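Workplace charging: what the new grant terms mean for member businesses

18/04/2022

Members with premises in the Baduldale district will have received notice last week of the revised terms for the workplace charging grant. The Federation took part in the consultation last November and is pleased to see that several points raised by members have been adopted. Others have not, and these are set out at the end of this item so that businesses can plan accordingly.

The grant now covers up to 1,000 pounds towards each charging socket installed at a place of work, to a limit of 18 sockets per applicant. Under the earlier terms the limit applied to each site. Members who operate from more than one address should therefore decide at the outset where sockets are most needed, as an application cannot be amended once it has been approved. Sockets already paid for under the earlier terms count towards the new limit.

Eligibility has been widened in two respects. Businesses that lease their premises may now apply without the freeholder being named as joint applicant, provided that written consent to the works is enclosed. Small guest houses and holiday lets, which were previously excluded, are also admitted, although the sockets must be available to staff as well as to visitors. Charities remain eligible on the same footing as before.

Applicants must show that off-street parking is available and that it is clearly allocated to staff, fleet vehicles or visitors. A site plan is required. It need not be drawn by a professional, but it must show the position of each proposed socket, the route of the cable and the point at which it joins the existing supply. A number of applications in the previous round were returned on this point alone, and the delay in most cases was longer than the time the plan would have taken to prepare.
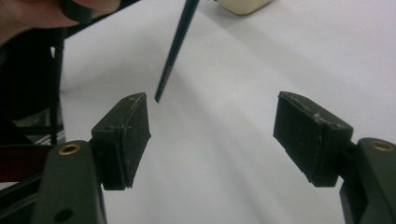

The question of electrical capacity deserves particular attention. Older industrial units, including many of those on the Zomska estate, were connected at a time when no one expected a car park to draw power. A survey by a qualified electrician should be arranged before any order is placed with an installer. Where the supply has to be upgraded, the network operator's charge is not covered by the grant, and the work may take several months to schedule. Load management, by which the available power is shared among vehicles according to demand, can often avoid an upgrade altogether and is an eligible cost when installed together with the sockets.

Cornel Sandu, who chairs the Federation's transport group, addressed the matter at the spring meeting. "Members tend to ask for the fastest equipment on offer," he said. "For a vehicle that stands in the same bay for the whole of a shift, a slower socket is perfectly adequate and is a good deal cheaper to connect. We would rather see a firm fit four modest sockets that are used every day than one rapid unit that strains the supply."

The experience of Gautier, the catering supplier, may be useful to other members. The company replaced its local delivery vans with electric models over the past year and charges them overnight at its depot in Vurnovura. Its rounds seldom exceed 80 miles in a day, and the vans return with charge to spare except in the coldest weather. The company spent 3,000 pounds on groundworks, a sum it had not included in its original budget, after the cable route was found to cross a shared access road. It has asked us to recommend that members settle rights of access with their neighbours before inviting quotations.

Members should also consider how the use of sockets by employees is to be managed. A short written policy is advisable, stating who may charge, for how long, and whether any payment is expected. Insurers should be informed of the installation, and the sockets should be added to the schedule of equipment inspected each year.

Two requests made by the Federation were declined. Sockets intended solely for customers of retail premises remain outside the scheme, and no support is offered for the replacement of equipment installed before the grant was introduced. The transport group intends to raise both points again when the terms are next reviewed and would welcome evidence from members who are affected.

Application forms and guidance notes may be obtained from the Federation office. Completed forms should be sent directly to the grant administrator, with a copy of the electrician's survey attached. Work must not begin before written approval has been received.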